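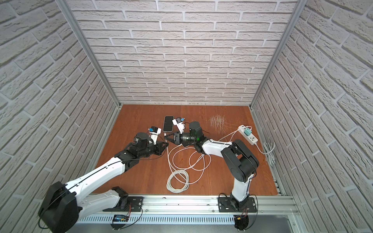
又没睡好。趁水还没开先写几句,想到哪写到哪,错别字回头再改(大概率不改)。

上回说搬家的事说到一半,很多人以为后面要讲装修,没有,没钱装。后面全是声音。搬进来头几天累得倒头就睡,什么都没听见,等箱子拆得差不多了,人闲下来了,晚上往床上一躺,嗡——

很低。低到一开始我以为是自己耳朵的毛病。坐起来就没了,躺下又有。把头埋枕头里更响。捂住耳朵,小一点,松开,又回来。那应该是外面的,耳鸣捂住只会更大声。这个办法是我自己瞎琢磨的,别当医嘱。

先怀疑冰箱。Bestis的那台,房东留下的,上了年纪,启动的时候会抖一下,像打了个冷战。半夜爬起来把插头拔了,站在厨房里光着脚等。安静了。高兴了没几秒钟,回到床上,嗡。冰箱冤枉。第二天早上忘了插回去,冻的馄饨全糊成一坨,煮出来是一锅面片汤,也吃了。

然后是路由器、充电器、热水器、床头那个会亮小灯的插排,一样一样拔。最后干脆拉总闸。拉总闸是个大动作,我建议各位拉之前先存一下电脑里的东西。黑灯瞎火躺着,手机电筒扣在胸口上,听。还在。那就肯定不在我家屋里了,心里倒松快了一点,起码不用换电器。

不是自己家的声音最难办。你去敲门,说什么呢,您好我听见一个嗡的声音。人家侧耳听半天,走廊里灯一亮什么都盖过去了,人家看你的眼神就变了。楼上住的一家人很和气,让我进去听,还给倒了杯水。他们家鱼缸有个泵,我当时心想就是它了!趴在柜子上听,泵是哗哗的,高的,跟我听见的那个不是一路。很不好意思,水喝完了,道歉,下楼。后来在电梯里碰见,他们家小孩问我找到了没有。没有。

中间试过各种凑合的办法。按时间顺序记一下,给后面搜到这篇的人省点钱。

耳塞。Vadach的海绵那种,捏扁了塞进去慢慢涨开。挡说话声很好,挡狗叫也还行,低频基本没用,还会把自己的心跳放大,一下一下的,躺在那儿像躺在鼓里。戴久了耳道痒。后来只在白天写东西的时候戴。

白噪音。下雨、海浪、火车、风扇,都放过。雨声最差,老想上厕所。火车那个有用过几天,然后我发现自己在等它循环回开头的那个接缝,每次到那儿就醒一下。风扇声最好,因为没有内容。后来直接开了真的风扇,冲着墙吹,省得手机发烫。缺点是冬天开风扇,脑子有病的感觉。

换方向睡。头朝窗,头朝门,斜着。这个居然有差别!同一间屋子,挪一挪位置,嗡声大小能差很多。床头靠墙那块最响,屋子中间反而轻,走到门口又响起来。查了一下说低频的声音在房间里会来回叠,有的地方叠厚了有的地方抵消了,所以你换个地方躺可能就好了,一分钱不花。我把床往中间拖出来一截,看着很怪,像病房,但是那天晚上睡着了。早知道头一天就拖。

拖床的时候把地板刮了一道。房东要是看到这里:那道本来就有。

接着说窗户。很多人第一反应是换窗。我也打过电话,找的Putemex,来量尺寸的师傅话很少,拿手背在窗框边上慢慢试,试完说漏风。报价没好意思写出来,反正不是租房的人该出的钱。上门费200,说做的话可以抵。没做。这200我到现在想起来还有点疼。不过师傅临走说了一句很有用的,他说低的声音窗户挡不了多少,它是顺着墙走的,你换了窗,外头车的声音小了,它反而更显。我琢磨了一下,是这个道理,安静的屋子里更容易听见那点东西。所以有低频困扰的朋友,掏钱换窗之前再想想。怕车吵的另说。

密封条倒是贴了,自己贴的,歪歪扭扭,门关上要用肩膀顶。屋里暖和了一点,这算意外收获。

水开了。等下。

回来了。茶泡得太浓,苦。

后来是怎么有点眉目的呢,靠记。笨办法,床头放一个本子,半夜听见了就写一笔,不开灯,字摞着字,早上自己都认不出来。写了一阵子翻出来看,规律就出来了。它不是一直有的。晚上11点往后开始明显,停一会儿,再来,每一阵最多20分钟,然后像叹气一样收掉。早上6点之后就没了,或者说被马路上的声音盖住了,分不清。Wednesday,就是周三,那天夜里格外久。为啥是周三,不知道。

有规律就说明是机器,有人或者有个定时的东西在管它开开关关。要是地底下的什么自然现象我反而要害怕了。

我还拿手机下了个看频率的小软件。屏幕上一片花花绿绿,最左边有一根细细的柱子,嗡的时候就立起来,不嗡就趴下去。看见那根柱子的时候,真的,差点哭了。睡不着的人最怕的就是别人说你想多了,也最怕自己真的是想多了。有根柱子在那儿,虽然什么问题都没解决,心里就踏实了。当天晚上睡得还可以。

手机麦克风录低音不太行,看个有无就好了,分贝别信。同一个位置我量了好几回,回回不一样。要投诉的话那个数不能当证据,得找正经有资质的来测。测一次不便宜,而且人家白天来,白天它不响,你说气不气。

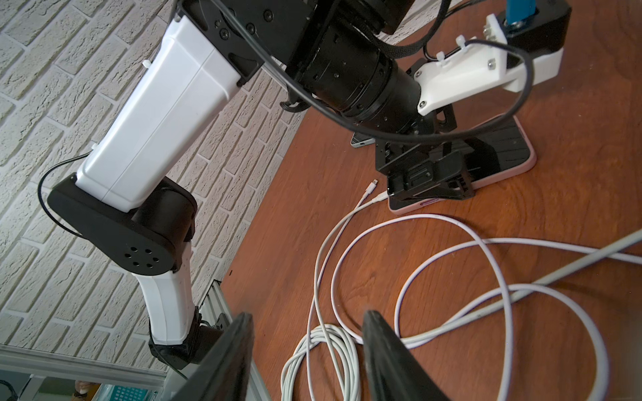

上一篇底下有个读者留言,说自己也住过这样的房子,查到最后是隔壁楼的增压水泵,管子直接卡死在墙上,中间连块橡皮都没有垫,一开泵整面墙跟着哼。还说别去问住户,去问管水的,住户只会告诉你他没听见。

看完我坐在那儿半天。对啊,墙。床头靠墙那块最响,师傅也说顺着墙走,我自己本子上也写了“墙!”,还画了圈,就是没往水管上想。脑子让觉熬坏了。

当天晚上拿了个玻璃杯扣在墙上听。老电影里那种。姿势很难看,但是好使。客厅的墙不怎么响,卧室那面响,卫生间有管子的那个角,嗡得杯子都发麻。手按上去能感觉到一点点,很轻,像摸着一只睡着的猫的肚子。

那就基本定了,跟水有关。后面又对了对时间,夜里那几阵,跟楼里谁家冲水、洗衣服好像能挨上,不敢说死。有一回我听见楼上马桶一响,没多会儿它就来了。周三也许是谁家固定洗衣服吧。乱猜的。

给物业打了电话。第一次说记下了。第二次说记下了。第三次换了个声音,问我哪个单元,我说Fu苑后面那栋,他说哦那栋啊。这个“哦”字里面有内容,我追着问,他又不说了,说安排人看。

然后就是等。等的这段时间学到的东西可能比前面都多,写一写。

一个是不要在夜里做决定。半夜那个点,我退过租(写好了消息没发),跟房东吵过架(在脑子里),看过城外头的房子,还算过住到车里的可能性,我都没有车。早上起来再看,全是疯话。现在给自己定的规矩是夜里只许记,不许发。草稿箱里存了一堆,有空翻翻还挺好笑的。

还有就是别一直去找它。这个最难。人一旦听见了,耳朵就会自己去够,哪怕它没响,你也在等,等它响比它响还累。有几个晚上它可能根本没开,我照样醒到后半夜。所以后来看频率的软件我也删了,柱子看过就行了,天天看就成病了。本子留着,不过从床头挪到了客厅,真要记得爬起来走过去,懒,多半就算了。

白天的觉不要补太多。这个大家都知道,我也知道,我还是补。补完晚上更精神,躺那儿像探照灯。现在困了就下楼走,绕着菜场走一圈,买点用不着的菜。四月的豌豆便宜,买多了,剥豌豆倒是很催眠,坐在小板凳上剥着剥着就点头了。推荐。

咖啡停了又喝上了。不说了。

另外枕头可以垫厚一点,或者试试床脚下面垫东西。墙传到地,地传到床,床传到脑袋,在哪一段断开都管用。我剪了旧瑜伽垫,叠了几层塞在床脚底下,床高了一截,上床得蹬一下。有没有用呢,感觉有,也可能是花了力气以后心理上觉得必须有用。瑜伽垫本来也不练。要是你家是木头床架,顺手把螺丝紧一紧,松的地方会跟着颤,我那张有一颗根本就是摆设,手指头都能拧下来。

柜子也别贴着墙。我有个装碗的柜子紧挨卧室那面墙,夜里碗跟碗之间有时候会发出很细的叮叮声,我一度以为家里有蟋蟀。拉开一掌宽,好了。蟋蟀没了还有点想它。

有人劝我说习惯就好。我想过这个事。以前住铁路边上,火车从枕头底下过我都不醒,为啥那么大的声音能习惯,这么小一个不行?想来想去,火车我知道它是火车。它来了,过去了,有头有尾。这个嗡没有脸,不知道是谁,不知道什么时候完。自从晓得多半是水泵,说来也怪,声音没变,我烦它的程度降了一大截。半夜再听见,心里会说,哦,上水呢。翻个身,有时候就睡过去了。

有时候睡不过去。比如昨天。

昨天是这样的,物业终于来人了,下午来的,两个人,拎着工具包,在卫生间那个角敲了敲,又下到泵房去了。我跟着下去看了一眼,门口一股潮味,里面灯坏了一半,不让进,说危险。我就站外头问,管子跟墙之间有没有垫东西。里面的人说啥?我说垫的!橡皮!他说哦那个啊,有的,老化了。又是“哦”。

说是要换减震的垫子,配件得等,等多久没讲。晚上我特意早早躺下,心里想着今天敲过了说不定会好点。结果更响。也不是更响,是多了一种咯噔咯噔的,停的时候咯噔一下。以前是叹气,现在叹完气还要磕一下牙。可能敲松了哪儿。今天还得打电话。

写到这儿翻了一下前面,好多地方啰嗦,不管了。几个别人私信问的一块儿回了:

耳塞睡觉戴会不会掉,会,早上在脚那头找到的。

风扇费不费电,没感觉。

要不要找房东减租,我提了,房东说你搬来之前没人讲过这个事。上一个租客是上夜班的,白天睡,当然没人讲。减租没谈下来,房东答应把冰箱换了,可是冰箱是冤枉的啊!我还没想好要不要,换就换吧,那个冷战我都听出感情来了。

鱼缸那家,后来送了他们一袋豌豆。

总之床先别靠墙,碗柜先别靠墙,杯子扣墙上听一听,这几样不花钱的先做了。花钱的往后放。物业的电话存一下,打的时候问一句对方工号,我前两次都忘了问,人家记没记我根本没处查。

得出门了,茶还剩半杯,晚上回来再喝。减震垫换上了我再来更新,没更新就是还没换。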